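Filet de camouflage Herar 600 pour véhicules et postes de campagne

Marque : Greswood
Gamme : Herar
Catégorie : Camouflage et protection de position
Disponibilité : sur commande, livraison en Europe

Présentation

Le filet Herar 600 est destiné aux unités, aux centres de formation et aux associations de reconstitution qui ont besoin de cacher un véhicule léger, une tente de commandement ou un poste de transmission. Il est fabriqué par Greswood dans l'atelier de Melanham, où chaque pièce est contrôlée sur table lumineuse avant l'emballage.

Nous vendons ce modèle depuis la première version. La version actuelle garde le même support en maille nouée, mais les découpes de feuillage sont maintenant cousues en deux points et non plus agrafées. C'était la demande la plus fréquente de nos clients, car les agrafes s'accrochaient dans les antennes et laissaient des traces sur la peinture.

Le chiffre 600 correspond à la largeur du filet en centimètres. Il suffit pour couvrir un 4x4 avec les côtés jusqu'au sol, à condition de placer les arceaux comme il est indiqué dans la notice. Pour un camion, il faut assembler deux filets ou plus par le bord renforcé.

Caractéristiques

Largeur : 600 cm
Longueur : au choix à la commande
Couverture du feuillage : 85 %
Faces : 2 (bois / terre sèche)
Support : maille nouée en polyester, sans reflet
Bord : corde tressée, cousue sur tout le tour
Fixation : boucles de corde aux angles et au milieu des côtés
Traitement : retardateur de flamme, anti-moisissure
Livré avec : sac de transport, kit de réparation, notice en français et en anglais

Les deux faces

La face « bois » est composée de trois verts et d'un brun. La face « terre sèche » est plus claire et convient à la fin de l'été, aux champs moissonnés et aux terrains pierreux. Dans nos régions, beaucoup d'utilisateurs retournent le filet à partir de juin. Le changement de face demande deux personnes et un peu de place, il vaut mieux l'effectuer au sol avant la mise en place.

Nous attirons l'attention sur un point : la couleur seule ne cache pas un véhicule. L'ombre, les traces de roues et les vitres sont souvent visibles avant le reste. La notice contient quatre pages sur ce sujet, écrites par Shahab Mousavi, formateur de terrain, et nous conseillons de les lire avant le premier exercice.

Mise en place

Étendre le filet sur un sol propre, la face choisie vers le haut. Enlever les branches et les cailloux pris dans la maille. Monter les arceaux ou les perches, puis tirer le filet par-dessus le véhicule en partant de l'avant. Il ne faut jamais tirer par les découpes de feuillage, seulement par la corde du bord.

Laisser un espace entre le filet et la carrosserie. Un filet posé directement dessus dessine la forme du véhicule et il peut aussi fondre sur un échappement encore chaud. Les côtés doivent descendre en pente douce et être fixés par des piquets – les piquets ne sont pas compris dans le prix.

Avec un peu d'habitude, une équipe de trois personnes arrive à un bon résultat assez vite. Pour la première fois, prévoyez une demi-journée et faites plusieurs essais, avec quelqu'un qui regarde de loin et qui dit ce qui dépasse.

Limites d'emploi

Le Herar 600 est un filet visuel. Il n'apporte pas de protection contre l'observation thermique ni contre les radars. Pour ces besoins, Greswood propose une autre gamme, vendue uniquement aux administrations et avec certificat d'utilisateur final. Merci de ne pas nous écrire pour des dérogations, nous ne pouvons pas les accorder.

Le filet n'est pas prévu pour arrêter des éclats ou des projectiles. Il ne doit pas être utilisé comme filet de levage, ni comme hamac. Le traitement retardateur ralentit la flamme, mais il ne rend pas le filet incombustible : les réchauds et les groupes électrogènes restent à l'extérieur.

Entretien et stockage

Secouer le filet après chaque sortie. La boue sèche part facilement à la brosse souple. Si un lavage est nécessaire, utiliser de l'eau froide et un savon neutre, sans azurant optique. Les lessives ordinaires contiennent presque toujours des azurants, et le tissu devient alors visible aux appareils de vision nocturne.

Faire sécher entièrement avant de plier. Le filet se garde dans son sac, dans un local sec, loin du carburant. Une fois par an, contrôler les coutures du bord et les boucles des angles.

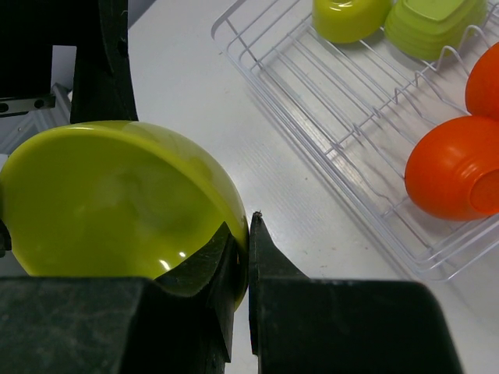

Pour les petites déchirures, le kit fourni contient du fil, une aiguille courbe et des découpes des deux faces. Les réparations plus importantes peuvent être faites à Melanham. Le filet doit arriver propre, sinon le nettoyage est facturé à part. Le délai dépend de la saison et il est plus long au printemps, quand les centres de formation préparent leurs exercices.

Prix et commande

Le modèle en longueur standard est proposé à 1,230 euros hors taxes (mille deux cent trente), sac et kit compris. Les autres longueurs sont sur devis. Les commandes groupées des associations passent par la société Giannakopoulos, notre distributeur, qui s'occupe aussi des documents de transport.

Les arceaux Herar, les piquets et les perches à tête ronde sont vendus séparément. Les perches à tête plate de l'ancienne série peuvent encore être utilisées, mais elles abîment la maille avec le temps – nous préférons le dire avant l'achat.

Garantie

La garantie couvre les défauts de couture et de maille. Elle ne couvre pas la décoloration normale au soleil, les brûlures, ni les dommages causés par une traction avec un treuil. Conserver l'étiquette cousue dans l'angle, elle porte le numéro de lot qui est demandé pour toute réclamation.

Contact

Pour un conseil sur la dimension ou pour un devis, demander Antigoni Stamatopoulos au service commercial. Indiquez le type de véhicule, la hauteur avec l'antenne repliée et le terrain habituel. L'atelier peut recevoir les visiteurs le samedi matin, sur rendez-vous.

Produits associés

Arceaux Herar, jeu de quatre
Perche télescopique à tête ronde
Filet Herar pour poste individuel
Housse de pare-brise sans reflet
Corde de bord, au mètre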